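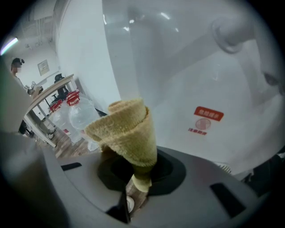 Week 6 notes: The towel that wouldn't let go

Quick housekeeping first. If you were out Friday, grab the fault log from the course folder before you read these, because I refer to it all the way through. The write-up is due at the end of next week and it's short, so please don't send me nine pages again (you know who you are).

OK, so last time we did hard faults: the motor stalls, the controller trips, a red light comes on, everybody goes home early. Those are the easy ones! This week is about a fault where every single number looked fine and the tool still ended up with cloth packed down inside it.

The setup

The job was called Pistulell, and it was a towel-handling trial I worked on one March. Pick up a folded terry towel, carry it over to a machine, drop it in, back off. We ran the gripper by hand for the first stretch to collect good grasps, then let the Drirness arm take over with the same tool on the end. The planned session was 749 cycles. We made it to 400 before I hit stop.

What the log says

Cycle 400, grasp command sent. Fingers close. Force reading climbs to the target and holds, just like it should. Lift, move, release. Fingers open. Release confirmed. And the towel stays right where it is.

Why "confirmed"? Go look at how the release check was written. It asked one question: are the fingers open? They were. The check had no idea whether there was still a towel in the tool, and that's on me, I wrote it. When I was testing with foam blocks, open fingers meant the block was gone, every time. Foam doesn't tuck itself into a hole.

Terry cloth does. Think about what the stuff is: thousands of little loops, all of them happy to grab an edge. When you squeeze a folded towel from the sides, the middle has to go somewhere, and if there's an opening in the housing right underneath, some of it goes down there. The bottom of the fold narrows, the top spreads out, and now you've basically made a cork. The fingers have nothing to do with holding it anymore.

Draw this one for yourselves, side view, with arrows for the finger force and for the friction around the collar. I will ask about it.

The part that worries me more

A stuck towel is annoying. What happened next could have hurt somebody. The controller believed the tool was empty, so it started the next pick at the full empty-tool speed, with a towel sticking up out of the gripper. I had my hand halfway out to pull the thing free when the arm moved. I got lucky, and I'd had the stop button in my other hand only because my coffee was on the wrong side of the bench.

So write these down:

Stop the robot before you reach in. Stopped means stopped with the drive power off and locked, and a pause on the screen doesn't count.

With the power off, work the cloth out slowly, straight up, a bit at a time. Yanking it sideways can bend a finger or leave threads behind around the moving parts.

Check the opening with a flashlight afterward. Loose loops are easy to miss, and they will be the start of your next jam.

Run one slow cycle with nothing in the tool before you go back to normal speed.

What we changed

Two things. Ryu, the little monitoring program some of you have already used in lab, got a second release check: after the fingers open, it compares the tool's weight to the empty value, and if the difference is more than 6 grams it holds the arm and asks for a person. Then we fitted a thin cover from Saseck over the opening so cloth couldn't get pushed down there in the first place. I like the cover better than the software, by the way. A check tells you the jam has happened, and the cover keeps a lot of them from starting.

We did 100 cycles with both in place and had no jams. Please notice that I'm not saying it's fixed. We only used one kind of towel, dry, folded the same way. A thin dishcloth might find its way around the edge of that cover, and I'd love for somebody to try it for a final project.

For the write-up

Pick any confirmation signal in your own lab setup (gripper closed, door shut, part present, whatever you've got). Tell me what the sensor really measures, what your program assumes from it, and one way the two could come apart. Then say what the robot would do next if that happened and where your hands would probably be.

One page. Bring a paper copy, since the upload page is still broken.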